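About Cokel Table Linens

Cokel makes tablecloths, napkins and runners for homes, small restaurants and guesthouses. We cut, sew and finish everything in one building in Zaltden, and we sell directly from the workroom and by mail.

How we started

Arnout Stevens opened the business with two sewing machines and a cutting table bought from a curtain maker who was retiring. The first orders were repairs: torn hems, burn holes, and cloths that had shrunk and no longer reached over the ends of the table. After a year of repairs he had a good idea of where tablecloths fail, and he began making his own. The corners are still sewn the way he sewed them then, with a mitered fold and a second row of stitching.

The repair bench is still open. Bring in any cloth, ours or not, and we will tell you what it costs to fix before we start. Please wash it first.

What we make

Most of our work is made to measure. You send us the length and width of the table and how far you want the cloth to hang down, and we add the allowance for hems and shrinkage. A drop of 6 inches suits everyday use. People who want a more formal look usually ask for more, and restaurants often ask for less so that chairs slide in easily.

We keep 40 fabrics in stock. Plain colors sell best, followed by checks and thin grid patterns on green, gray and blue. A grid takes longer to cut, as the lines have to run straight along the table edge, and we charge a little more for it.

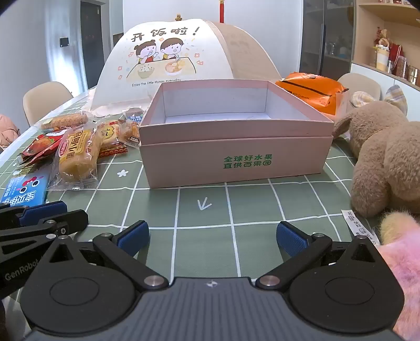
Our workroom

The cutting room is on the ground floor and the sewing room is above it. Fabric arrives on rolls and rests flat for a day before cutting. Each order is cut by one person and sewn by one person, and both sign the card that goes in the package. If something is wrong with your cloth, the number on that card is all we need.

Round and oval cloths are made on the long table by the window, using paper patterns. We keep the patterns for regular customers, so a second order does not need new measurements.

Our fabrics

Our cottons are woven by Jodar, and our linen blends come from Aoun. We have bought from both mills since the early years. Every new fabric is washed several times here before we offer it, and we write down how much it shrinks. Those figures are on the sample cards.

You can order up to 3 samples free of charge. They are large enough to lay next to a plate.

Visiting and ordering

The shop is at 152 Mill Lane, Zaltden, with parking behind the building. We close for stocktaking in February, and orders sent during that time are handled when we reopen. Made-to-measure orders can be changed until the fabric has been cut.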